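Flalten
About us

Flalten is a small shared workshop for people who build robots without working in a robotics company. We have 16 members, two workbenches and one long project, which we call Ki.

The workshop was started by me, I-seul Sun. I had a robot arm at home for a year, in a room where the door could not open fully when the arm was in use. A neighbor asked if he could come and help with the wiring. Later his sister came also, and in November we rented our present room together. The name Flalten comes from a word we misread on an old box, and we kept it.

What we build

Ki is our household robot with two arms. The task we gave to it sounds easy: put snacks in a drawer, and take them out again when a person asks. A packet is soft, it bends, and its shape is different every time you put it down. For a gripper with two fingers this is a serious matter. We have spent more evenings on this drawer than on all our other ideas together.
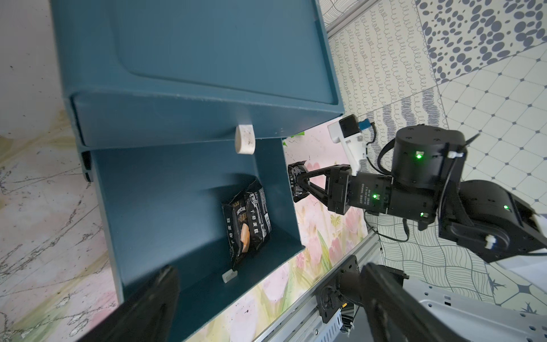

Our first version was called Floris. It had only one arm and it pushed the drawer away from itself each time it touched it. We learned much from Floris, mostly about screws. Several of its brackets were printed again with thicker walls and are now used on Ki. The software which plans the movements is called Novar. Two of our members wrote it, and every member may read it, change it and break it – but please write in the notebook what you changed.

How we work

We meet in the evening, usually from 7 until late. In our last long test Ki made 97 attempts with the drawer, and we wrote down each one by hand, also the bad ones. We do not sell anything and we do not make robots for order. When a part fails, we first try to repair it, then to print it, and only after this we buy it.

Joining us

You do not need to be an engineer. Among us are a baker, a piano teacher and a student of 16 years who solders better than I do. New members come for 5 evenings as guests, and then they decide. Please bring closed shoes and, if you have one, your own small screwdriver set. Ours is missing the 2 mm hex key again.

We speak English in the workshop, and for most of us it is the second language – so nobody should be shy. Write to us through the contact form and tell us what you would like to build.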